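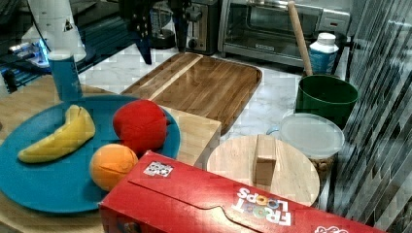

Toy fruit on a blue plate, with a box of Froot Loops.

Altulville Breakfast Words

Hello, and thank you for stopping by! Altulville Breakfast Words is a small collection of things people say about the first meal of the day, typed up from letters and kitchen-table chats in and near Altulville. It began as a list of names for the crusty end of a loaf (we have far too many) and has been growing ever since, rather like dough left by the boiler.

What's in it

There are 800 entries in the main file, breakfast.csv, and a further 105 in unsure.csv, where we keep the words we couldn't agree on. Each row has the word or saying, its meaning in plain English, the village it came from and, where the person was happy to give it, the decade they were born in. Of the main entries, 400 also have an example sentence, left just as it was written, odd commas and all.

Spelling was the hardest part. Many of these words had only ever been spoken, so we kept the letter-writer's own version and put the others in a column called also_spelt. Please search both columns before you tell us something is missing!
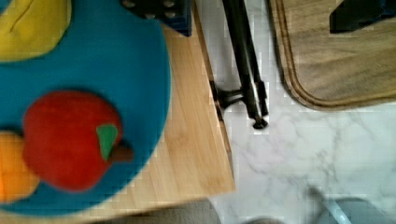

A banana, an apple and part of an orange fruit, all toys, on the plate.

Getting started

The files are plain text and open happily in any spreadsheet. If you use Lunix, our little lookup tool, put it in the same folder and type a word at the prompt. The older Hukex format is still there for anyone who built something on it, though it stopped getting new entries in May and I'd gently nudge you towards the CSV.

Known gaps

Porridge is very well covered, eggs less so, and fruit is thin, with only 45 entries, most of them about stewed plums. The Aasen side of the valley is barely there at all, and we would dearly love more letters from that way.

Using and sharing

Use it for lessons, quizzes, stories or whatever you fancy, and do mention the collection by name. Corrections are welcome in the issues list; give the row number and tell us where you heard the word.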